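오픈랩 데이 방문 갤러리: 손에 쥐는 그리퍼와 작업 공간

글·정리 편집부 | 3월
공유 40 · 댓글 7

Clomska가 작업장을 외부에 여는 날에 다녀왔다. 로봇에게 손동작을 가르치는 데 쓰는 핸드헬드 그리퍼를 보여 주고, 방문객이 질문을 할 수 있게 한 자리였다. 발표 자료는 짧았고 대부분의 시간은 작업장 안에서 보냈다. 이 갤러리에는 그날 작업 공간에서 나온 사진 2장과, 현장에서 들은 설명을 항목별로 정리한 메모를 함께 싣는다.

행사는 오후 2시에 시작해 5시 조금 전에 끝났다. 신청자는 101명이었고 조를 나누어 차례로 들어갔다. 우리 조는 두 번째였다.

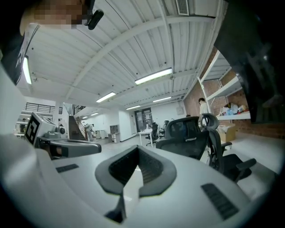
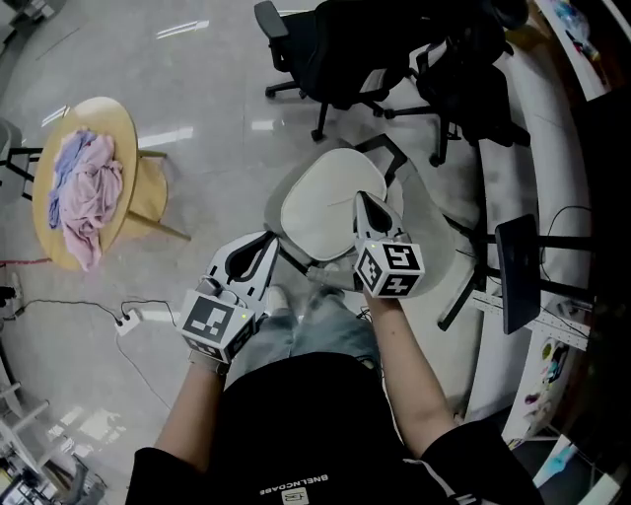
두 사진 모두 흰색 핸드헬드 그리퍼가 나온 작업 공간이다. 첫 번째는 그리퍼 쪽 카메라로 찍혀 천장과 벽이 크게 휘어 보이고, 두 번째는 의자에 앉아 양손에 그리퍼를 하나씩 든 모습을 위에서 내려다본 것이다.

작업 공간

천장은 흰색 골판 금속이고 형광등이 여러 개 달려 있다. 안쪽에는 위층으로 올라가는 계단과 검은 난간이 있으며, 한쪽 벽은 붉은 벽돌이 그대로 드러나 있다. 담당자 말로는 예전에 창고로 쓰던 건물이고, 들어올 때 벽은 손대지 않고 조명과 전기만 새로 했다고 한다. 전기 공사에 시간이 가장 오래 걸렸다고 했다.

위층은 이번에 공개하지 않았다. 회의실과 서버가 있다고만 들었다. 아래층에서는 촬영이 허용되었으나 모니터 화면을 가까이에서 찍는 것은 금지였다.

그리퍼를 드는 방식

사람이 두 손에 하나씩 들고, 집게를 여닫으며 물건을 다룬다. 두 번째 사진의 왼손 쪽 장치에는 손을 감는 회색 끈이 보인다. 담당자는 끈을 너무 조이면 손등이 금방 아프고, 너무 느슨하면 손목을 돌릴 때 장치가 따로 논다고 설명했다. 처음 잡는 사람은 대개 세게 조인다고 한다.

방문객도 순서대로 들어 볼 수 있었다. 생각보다 가벼웠지만 팔을 앞으로 뻗은 채로 몇 분 있으니 어깨가 뻐근했다. 작업자는 한 번에 40분까지만 하고 쉬도록 정해 두었다고 한다. 쉬는 동안 기록이 제대로 저장되었는지 확인하고, 빠진 부분이 있으면 그 동작만 다시 한다.

흑백 무늬

장치에 붙은 흑백 사각 무늬는 위치와 방향을 읽는 데 쓰는 표식이다. 첫 번째 사진에서는 왼쪽 회색 부품의 비스듬한 면에 하나가 있고, 두 번째 사진에서는 양쪽 그리퍼에 무늬가 인쇄된 흰색 또는 무늬가 든 육면체가 달려 있다. 면마다 무늬를 넣으면 손을 돌려도 어느 한 면은 카메라에 잡힐 가능성이 높다.

표식 표면에 지문이나 긁힌 자국이 생기면 인식률이 떨어진다는 이야기도 나왔다. 무광 재질로 바꾼 뒤로는 조명 반사 때문에 생기는 문제가 줄었다고 한다. 바닥 타일이 번들거려 빛이 되비치는 점은 아직 해결하지 못했고, 매트를 깔지 바닥재를 바꿀지 검토 중이라고 답했다.

천과 옷감

두 번째 사진의 둥근 나무 탁자에는 분홍색과 연보라색 계열의 천이 구겨진 채 쌓여 있다. 천은 현장에서 질문이 가장 많았던 소재다. 상자나 컵은 모양이 그대로인데 천은 집을 때마다 모양이 달라져서, 같은 동작을 여러 번 기록해도 결과가 서로 많이 다르다고 한다.

담당자는 천을 다루는 동작만 2000회 넘게 모았으며 그래도 부족하다고 말했다. 얇은 천은 한 겹만 집으려다 두 겹이 같이 올라오는 경우가 많다. 두꺼운 수건이 오히려 쉽고, 매끈한 안감은 미끄러져서 어렵다는 설명이었다. 천은 일정 횟수를 쓰면 세탁하고, 보풀이 심해지면 교체한다.

집게 안쪽의 고무

첫 번째 사진 가운데에 있는 진회색 V자 모양이 고무 패드다. 속이 비어 있고 안쪽에 살이 들어간 구조다. 단단한 물건을 집으면 눌리면서 물건 모양에 어느 정도 맞춰진다고 한다. 소모품이어서 교체 주기를 따로 관리하는데, 작업 내용에 따라 차이가 커서 날짜로 정하지 않고 점검할 때 보고 바꾼다.

패드는 Skostusach에서 만든 것을 받아 쓴다. 처음에는 직접 틀을 떠서 만들었으나 두께가 고르지 않아 그만두었다고 했다. 견본 몇 개를 만져 보게 해 주었는데, 새것은 표면이 약간 끈적하고 오래 쓴 것은 매끈했다.

질의응답에서 나온 내용

로봇이 같은 동작을 바로 따라 할 수 있느냐는 질문이 먼저 나왔다. 기록을 정리하고 학습하는 과정이 따로 있으며, 간단한 동작도 기록이 100개는 모여야 시험해 볼 수 있다는 답이었다. 기록 중에 물건을 떨어뜨린 것도 지우지 않고 따로 분류해 둔다.

얼굴이나 주변 사람이 찍히는 문제를 묻는 사람도 있었다. 저장 단계에서 얼굴을 가리는 처리를 하고, 방문객이 있는 날의 기록은 학습에 쓰지 않는다고 답했다.

가격에 대해서는 답을 듣지 못했다. 외부 판매 계획은 없고, Luangrath와 공동으로 쓰는 물량만 만들고 있다고 한다.

참고

다음 공개 행사는 6월로 예정되어 있다. 신청은 Clomska 안내 메일로 받으며, 단체는 따로 문의해야 한다. 주차 공간이 좁아 건너편 공영 주차장을 이용하는 편이 낫다. 입구에서 덧신을 나누어 주지만 굽이 높은 신발은 맞지 않는다. 작업장 안에는 음료를 가지고 들어갈 수 없고, 가방은 접수대 옆 보관함에 넣는다.

공유하기 40 | 댓글 7개

관련 글
- Zarkthorpe 물류센터 견학: 분류 라인과 포장 구역
- Luangrath 공동 연구실 공개 행사 사진 모음
- 그리퍼 손끝 소재 비교: 고무, 실리콘, 우레탄
- 작업장 조명과 카메라 설정 메모

최근 갤러리
- Skostusach 성형 공정 방문
- 봄 자동화 전시장 둘러보기
- 로봇 팔 정비 교육 참관기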